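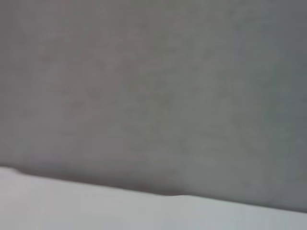 作業部屋の片づけ ギャラリー

更新 9/19/26
まとめ Thilini Dissanayake

8月から少しずつ進めていた作業部屋の片づけが終わりました。もとは物置と作業場を兼ねていた部屋で、布、紙、工具が同じ棚に入っていました。買い足したものは少なく、置き場所を決め直すのが主な作業でした。場所ごとに短い覚え書きをつけます。

作業台
台の上に置いたままにしてよいのは、その日に使うものだけにしました。終わったら棚に戻します。カッターマットも立てて収納します。

壁
カレンダーと古いメモを外しました。画びょうの穴は補修材で埋めました。しばらくは何も掛けずに使います。

棚
Listierの組み立て棚です。幅が合わず、一度返品して小さいほうに替えました。棚板の高さは箱に合わせてあります。上の段は軽いもの、下の段は紙の束と工具です。

箱
Pliteckのふた付きの箱にそろえました。ラベルは短い面に貼ります。長い面に貼ると、棚に入れたとき読めません。最初に貼ったものは全部貼り直しました。

布
大きい布は約40センチ幅にたたみ、立てて入れています。端切れは色で分けるのをやめて、厚さで分けました。薄手の箱がすぐいっぱいになるので、入らなくなったら古いものから雑巾にします。

紙
型紙は封筒に入れ、表に名前と使った年を書きました。年のわからないものは「不明」としてまとめてあります。包装紙は巻いて、棚の横のすき間に立てました。

工具
よく使うはさみ、定規、目打ちは浅い引き出しへ。電動のものはコードを束ねて下の段です。合わない充電器が3個出てきて、まだ持ち主の機械がわかりません。今月中にわからなければ処分します。

ボタンと金具
Skurnanoの仕切りケースに移しました。全部で17マスあり、ボタンは大きさ順、残りはホックとファスナーの引き手です。小さいスナップだけは元の袋のまま入れてあります。混ざると凸と凹を合わせるのに時間がかかります。

糸
手縫い糸とミシン糸を分けました。ミシン糸は芯の高さが違うものがあり、同じ引き出しには入りません。高いほうは箱に寝かせてあります。

照明
手元灯のクランプを右側から左側へ付け替えました。右手で作業すると、前の位置では針先に影が落ちていました。電球はそのままです。

延長コード
床を横切っていた1本を外し、壁沿いに回しました。アイロンを使うときは壁のコンセントに直接つなぎます。

処分したもの
ごみ袋で3袋分と、脚のゆるんだ丸椅子です。丸椅子は直すつもりで2年置いていましたが、今回あきらめました。使っていない毛糸はKanの交換会に出しました。

残っている作業
窓側の引き出しの中身、保証書の整理、アイロン台の置き場所。アイロン台は今のところ廊下にあります。扉の裏に掛ける金具を試しましたが、扉が閉まらなくなったので外しました。

前のページ 玄関の靴箱
次のページ 台所の乾物棚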